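Why Do Shiny Things Shine? A Guide to Light and Reflection for Young Readers

Flalolham Science Learning Center - Pages for Young Readers

Look into a calm pond and you may see the clouds. Look at the back of a spoon and you may see your own face, bent into a funny shape. Look at a brick wall, however, and you will see only bricks. All three are lit by the same sun. This page explains why they look so different.

Light travels in straight lines

Light comes from a source, such as the sun, a lamp or a candle flame. It travels outward in straight lines, and it moves faster than anything else we know of. When light meets an object, some of it is soaked up and some of it bounces away. The bouncing is called reflection.

We see most objects only by reflected light. A book does not make light of its own. In a completely dark closet, the book is still there, but no light bounces from its cover to your eyes, and so you cannot see it.

Smooth surfaces and rough surfaces

Imagine rolling a rubber ball at a flat wall. If you know the direction in which you rolled it, you can predict where it will go after it bounces. Now imagine rolling the ball at a pile of rocks. It might go anywhere.

Light behaves in a similar way. On a very smooth surface, rays that arrive side by side leave side by side. They keep their pattern, and your eyes receive a picture of whatever the light came from. Scientists call this specular reflection. On a rough surface, the rays scatter in many directions and the pattern is lost. This is diffuse reflection. Paper feels smooth to your fingertips, but under a microscope it is a tangle of tiny fibers, and for light those fibers are as bumpy as the pile of rocks.

Many surfaces do a little of both. A polished floor shows its own color and, on top of that, a pale copy of the windows. A glossy table can do the same with the lights on the ceiling, which appear on it as faint, pale squares. Objects standing on it may leave a soft patch of their own color in the shine, as the light-blue mug does.
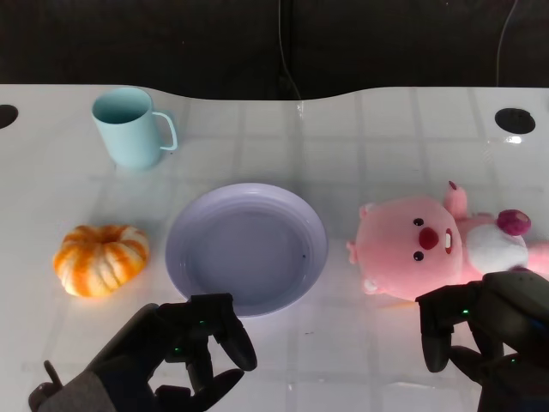 How mirrors are made

People have wanted to see their own faces for a very long time. More than 2000 years ago, mirrors were made from polished metal, such as bronze. They had to be rubbed often to keep them bright, and the picture they gave was dim.

Most mirrors today have a sheet of glass with a very thin layer of metal behind it. The metal reflects the light. The glass gives the metal a smooth surface to rest on and protects it from scratches.

Try it yourself: the foil test

You will need a sheet of aluminum foil and a flashlight. Ask an adult before you begin, and never shine a light into anyone's eyes.

1. Lay the foil flat on a table with the shiny side up. Try not to wrinkle it.
2. Lean over it. You should be able to see a blurry reflection of yourself.
3. Darken the room and shine the flashlight at the foil from one side. Look for the bright patch on the wall or ceiling.
4. Crumple the foil gently into a ball, then open it out again. Do not smooth it down.
5. Repeat steps 2 and 3.

The foil is still made of the same metal - only its shape has changed. Your reflection breaks up, and the bright patch becomes many small spots spread over the wall.

Words to know

Reflection: the bouncing of light from a surface.
Ray: a straight line that shows the path of light.
Specular: reflected in an orderly way, as by a mirror.
Diffuse: scattered in many directions.

Text by Roland Blackburn. Activity by Tanner Lavoie.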